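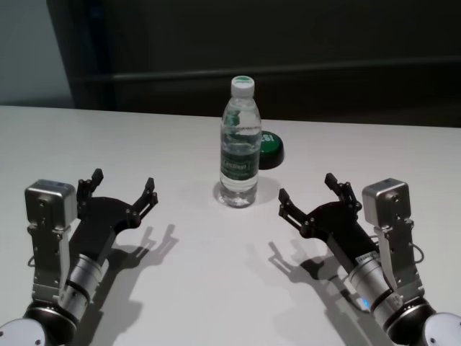

Lavoie wrote back at six in the morning that a result like ours could not be real, and that she would put her name on it only after she had watched it happen herself.

Rhonda Dufour read the message twice in the parking lot behind Grilport and then went in to make coffee. She did not blame her. The draft said that a policy trained on 96 demonstrations, with no force sensing, had learned to wait. That was the word Rhonda had used, and she had known when she typed it that it would cause trouble.

The method was called Wultska, after a town where one of the early authors had been snowed in. It was simple enough. Two arms shared one task. Each arm guessed what the other would do in the next second, and if the two guesses disagreed by more than a set amount, both arms held still. They held until the guesses came back together. Most of the paper was about how to choose the amount.

The older method, Plustusel, had no such rule. It had run 2490 trials over the winter and its worst habit was that both arms went for the same thing at the same moment. Rhonda had the log on her second screen. She could scroll for a long time and see nothing but the word CONTACT.

Lavoie came in March, with a small suitcase and her own stopwatch. She was shorter than she seemed on calls. She asked for a chair and sat where she could see both arms and the monitor.

"What does it pick up?" she said.

"Water."

"And which arm picks it up?"

"It decides."

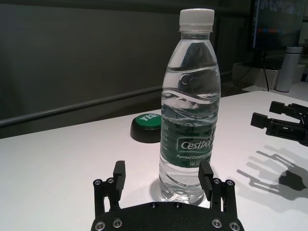 The paper defined a hold as any stretch longer than two seconds in which neither arm moved and the task was still open. Lavoie disliked the definition. She said a crash in the software would look just the same, and Rhonda said yes, that was why they kept the joint currents, and she opened the file. Lavoie read it slowly. Then she looked over at the table, at the bottle standing between the open fingers and the green button behind it that said YES, and asked what the button was for. Rhonda told her it ended the trial. An arm had to press it when the work was done.

"So it could press it now," Lavoie said.

"It could. It would be scored as a failure."

"Has it ever?"

"Seven times. They're in the appendix."

Lavoie turned to the appendix and found them. She made a small mark beside each one with a pencil. Then she clicked the stopwatch.

Rhonda had sat through so many of these that she usually answered mail. With Lavoie in the room she found she could not do it. She watched the two guesses on the screen, one line for each arm. They ran apart, came near each other, and ran apart again. The threshold was a flat gray line under them. The fans in the rack were loud. 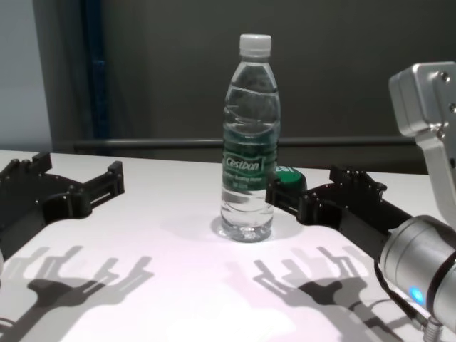 Wultska, both grippers open, bottle on the table.

"Eleven seconds," Lavoie said. "What is it waiting for?"

"For the other one."

"They're both waiting for the other one."

"Yes."

"Then how does it end?"

Rhonda said there was noise in the guesses, and sooner or later the noise leaned one way. It was in section four. They had tried taking the noise out, and the arms had held until somebody shut off the power. Lavoie wrote that down and asked why it was not in the abstract.

"I thought it made the method look weak."

"Put it in the abstract," Lavoie said. She still had her thumb on the stopwatch, and she moved her chair a little closer to the screen.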